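Speaker notes - recording a baroque chamber program for broadcast
Callum Garside, 2020-01-24

Slide 1. Introduce self. Thank Thitima Tanasarn for the room booking. Talk covers microphone placement, continuo balance and what the presenter needs from us.

Slide 2. The Halberg program. Two violins, cello, theorbo, harpsichord, baritone. Hall seats 80. Reverberation is fine for strings and too long for sung text. Remind people that the audience at home can't see the singer's mouth, so consonants matter more on air than in the hall.

Slide 3. Main pair. Start 2 metres behind the conductor's position, then move in until the words are clear. Spot mic on the baritone, kept low in the mix. Don't pan the spot away from where the main pair puts him.

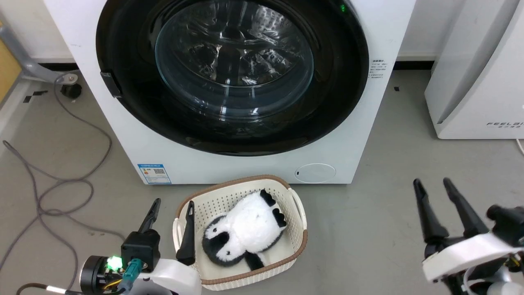

Slide 4. Continuo. The theorbo disappears first. Sarla Srivastava's solution on the Allier recordings was to seat the player in front of the harpsichord lid, on a hard riser. Play excerpt A (no riser), then excerpt B. Let both run to the cadence. Ask for a show of hands on which one has the clearer bass line.

Slide 5. Tuning. Harpsichord drifts once the lights are up. Schedule a retune at interval and tell the presenter, as it changes the length of the talk segment. Theerawat Wiriya allows 70 seconds of spare script for this. If the tuner is still going, the presenter keeps talking and we fade the hall mics, not cut them.

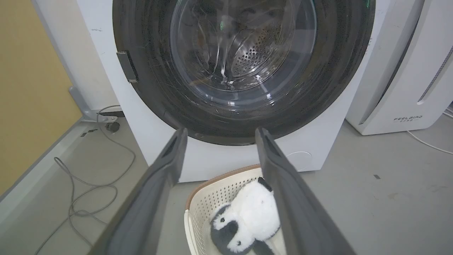

Slide 6. Interviews. Recorded the day before where possible. Same microphone as the live links, same distance, or the join is audible. Mayuree Duangkaew has the edit template. Levels in the template are for speech only.

Slide 7. Applause. Leave it at its natural level. Listeners complain when it jumps. We had 38 letters after the Prestater concert in June and most were on this point.

Slide 8. Questions. Likely ones: why no spot on each violin (phase, and it flattens the ensemble), whether the organ at Sitthichai can be used (pitch doesn't match), who clears the encore (the producer, before the doors open). Handout is at the back. Excerpts can be replayed if there is time.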